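Two fingers and a pair of jeans
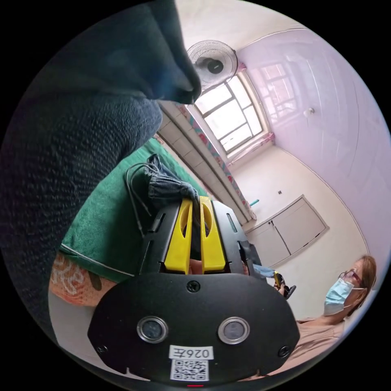
I'd been told to wear something I didn't mind getting creased, which should have been a clue! The Tornus club meets after tea, and by the time I turned up in October they were well into what Jolanta Krawczyk calls laundry season. She runs the club and has a very loose idea of when an evening ends.

The plan is simple enough. Members pick up clothes and towels with hand-held grippers, over and over, and the recordings go towards teaching a robot arm (they've named it Ondrejka, and it has its own mug) to do the same. The target before the Farnimard contest is 188 good folds. They had 141 when I arrived, and I'm sorry to say I added very few.

Denim is the beast. A towel flops wherever you put it, but jeans have opinions, and with only two fingers to pinch with you feel like a crab doing origami. Felicja Sadowski, who joined to get out of a pottery class, gave me a tip: go for the waistband, lift slowly, don't chase the legs. I chased the legs.

At Farnimard each team gets 90 minutes and a heap of washing they've never seen before. Last year Grastia won it with a fitted sheet, and they're still talking about it here, mostly through gritted teeth. Jolanta wants shirts next. Felicja wants a biscuit break first, and so did I.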